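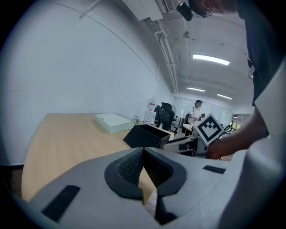 Tabletop capture rules – what do you enforce?

teltar_ops
Posted 7/6/20
We run hand-held gripper sessions at a shared table and I'm writing up our house rules. So far:
Marker faces stay clean and flat. A scuffed one gets replaced.
Check the finger pads before every session.
Lanyards come off or go inside the shirt.
Retire an operator's take after 3 tracking losses.
What am I missing?

nakpan22
Lanyard rule is good. I'd add a break every 80 takes. Ours get sloppy after that.

bemum_k
Disagree on the 3 losses. We keep everything and flag it. You can filter later, but you can't get a take back once it's deleted.

teltar_ops
Retire means it goes to a separate folder – nothing gets deleted. I'll reword it.

skakum_dave
Put the start layout in writing too. For a box and flowers table, say which end the box goes at and leave room to set both grippers down. We had up to 100 takes with no layout noted and had to sort them by eye.
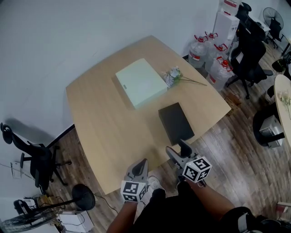

nakpan22
How often do you redo the camera calibration?

skakum_dave
At the start of each day, and again any time a gripper gets dropped.

bemum_k
Every day is overkill. We do it every 13 sessions and after a drop.

teltar_ops
Going with daily for now. Will post the new version in October.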